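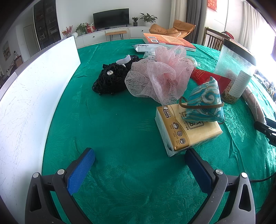 4. Clearing and Dressing the Round Table

1. Take everything off the table before you touch the cloth. Move small soft items first -- pouches, bath puffs, lace pieces -- and put them in the Holtus tray.

2. Stack books flat on a chair. Tissue packs and plastic packets can go on top.

3. Lift the cloth by two opposite edges and shake it once outdoors.

4. Lay it back with the woven pattern facing up. Pull from the center outward until the folds are gone.

Note: The drop should be 7 inches all the way around. Up to 3 inches of difference is fine on a round top.

Caution: Do not drag beaded or rhinestone pieces across the cloth. They catch the raised threads.

To order a spare cloth, see Section 7.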